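Setting Up the Sorting Board
By the Plustden workshop desk
28/05/2021
126 shares | 3 comments

4. Lay the board flat on the table. Wood grain is pretty, but it has no opinion about which side faces you.

5. Tip out the blocks and group them by color. Loose groups will do. Anyone lining them up with a ruler has misunderstood the afternoon.

NOTE: Cylinders go on their flat ends. On their sides they leave, usually for the space under the radiator.

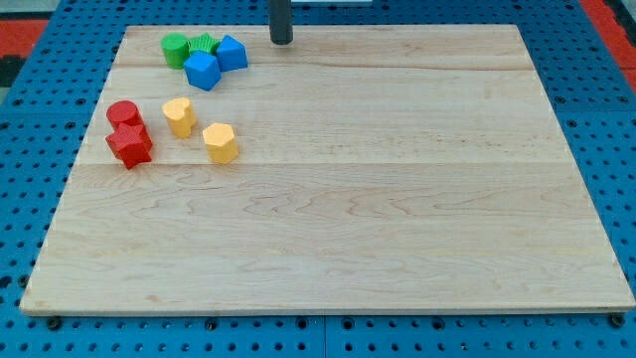

6. Once the colors are settled, mix everything up and sort again by shape. Stars go last. They lean on their neighbors and hide behind cubes, and small children will swear there never was one.

CAUTION: Blocks are small parts. Keep them away from toddlers, dogs and bare feet.

7. Wipe the board with a barely damp cloth. Do not soak it. Do not put it in the dishwasher. We have had letters.

Comments (3)

Nodbridge: Step 7 came one dishwasher cycle too late for us.

Kaewmanee: Can you oil the board? Mine looks thirsty.

Galton: Found a cylinder under the radiator. Not even from this set.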